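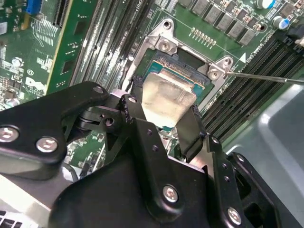 4. Fitting the processor

Read this section through once before you open the processor packaging. The Girnex board leaves our bench with the socket closed and its plastic cover in place. Leave the cover on until step 4.3 tells you to take it off.

Before you start

Work on a clear, dry surface with good light. A desk lamp you can tilt is better than a ceiling light, as the marks on the socket are small and easier to pick out when the light comes in low from one side.

You will need:

The Girnex board, out of its case
The processor, still in its tray
The small screwdriver from the Sorance tool roll
A wrist strap with a clip
Lint-free wipes
A small dish for screws

Caution: Unplug the power supply at the wall and wait 2 minutes before touching the board. Switching off at the back of the case is not enough.

Caution: Do not work on carpet. If the only room you have is carpeted, stand on a rubber mat and keep the wrist strap clipped on the whole time.

4.1 Preparing the board

1. Clip the wrist strap to bare metal on the computer case. Painted metal will not do. The inside edge of the rear panel is usually unpainted.

2. Lay the board on the anti-static bag it came in, or on the grey foam sheet from the carton. Put it down with the components facing up.

3. Turn the board so that the socket is closest to you. The remaining steps assume this position.

4. Check that nothing is underneath the board. A stray screw under there can scratch the tracks on the back when you press down.

5. Remove any memory modules that are already fitted and put them in their own bags. They can stay in if you have small hands, but most people find the job easier with the slots clear.

Note: If your board came out of an older Fundeck case, there may be dust packed in around the socket. Clean it off with a soft dry brush while the socket is still closed. Do not blow on it, and do not use a household vacuum cleaner.

4.2 Opening the retention bracket

The metal bracket around the socket holds the processor down once it is fitted. It is held by screws and must be loosened evenly. If one side is released fully while the other is still tight, the bracket will tilt and may bend.

1. Fit the screwdriver squarely into the first screw. If the tip rocks, it is the wrong size. Change it now, as a rounded screw head here is very difficult to get out.

2. Turn the screw half a turn anticlockwise, then move to the next one and do the same.

3. Keep going from screw to screw, half a turn at a time, until the bracket moves freely.

4. If the screws come away completely, put them in the dish. On later boards they are captive and will stay in the bracket.

5. Lift the bracket by its edges and lay it beside the board with the inner face up.

Caution: Keep one hand on the shaft of the screwdriver near the tip whenever you are over the board. Most damaged boards sent back to us have a single long scratch running away from a bracket screw.

4.3 Seating the processor

1. Remove the plastic cover from the socket by lifting it at the tab. Put it away somewhere safe. The warranty return form asks for it.

2. Look across the socket from a low angle. The contacts should make an even pattern with no gaps and nothing leaning. If something looks wrong, stop and go to section 4.6.

3. Open the tray and pick up the processor by two opposite edges. Do not touch the gold contacts or the underside.

4. Find the small triangle on one corner of the processor and match it to the triangle printed beside the socket.

5. Lower the processor straight down and let go. It should drop into place under its own weight.

6. Check that it is flat on all sides. If one edge is high, lift the processor out and try again. Do not slide it around and do not press on it.

Note: If you get a fingerprint on the contacts, wipe it off with a lint-free wipe and a drop of isopropyl alcohol. Let the processor dry fully before you fit it.

4.4 Closing the bracket

1. Lower the bracket over the processor with its screw holes lined up over the threads.

2. Start every screw by hand. Turn each one backwards first until you feel a small click, then forwards. This finds the thread and stops the screw from going in crooked.

3. Tighten in half turns, moving to the opposite screw each time, in the same way as you loosened them.

4. Stop when the screws are snug. You should not need to grip the handle in your whole hand. Finger and thumb is enough.

5. Look at the gap between the bracket and the board on each side. It should be the same all the way around.

Some resistance is normal over the last turn. A creak is also normal the first time a new bracket is closed. A sharp crack is not, and you should open the bracket again and inspect the processor.

4.5 Fitting flat metal parts near the socket

Some kits include a flat metal plate that goes on after the bracket has been closed. Not every kit has one, so check your packing list.

1. Peel the film off both faces. It is clear and easy to miss.

2. Hold the plate by its long edges and bring it in level, with nothing else in your other hand.

3. Do not rest it on the processor while you look for screws. Have them ready in the dish first.

4. If you drop it, do not grab for it. Let it settle and then pick it up straight off the board.

Light scratches on the plate do not matter. A burr or a bent corner does. File burrs off well away from the board and wipe the plate clean before you bring it back to the bench.

4.6 If something does not look right

Processor will not sit flat. Check the triangle again. This is the cause nearly every time. If the triangles match, look for lint or a flake of packaging in the socket.

Screw turns but does not tighten. Back it out and look at the thread. If there is metal dust on it, it has been cross-threaded. Do not force it. Ask for bracket kit 600, which comes with new screws.

Bracket has a gap on one side. Loosen all the screws and begin again from step 4.4.

Contact in the socket is bent. Put the plastic cover back on and contact the workshop. Do not try to straighten it with tweezers or a pin.

Board does not start after assembly. Switch off, unplug and reseat the memory before you suspect the processor. If it still does not start after 3 tries, send us a note of what the indicator lights are doing, with their colours.

4.7 Before moving on

Count your tools back into the roll and check the dish for leftover screws. Keep the wrist strap on, as you will need it for the cooler in section 5. If you are stopping here for the day, slip the board into its anti-static bag and store it flat. Do not stack anything on it.

Workshop questions: Veerle Prins, Dwivedi bench support
Corrections to this guide: Joris Dierckx
Section 4 last revised Aug 4, 2019. Replaces the June version, which had the wrong order for steps 2 and 3 in section 4.4.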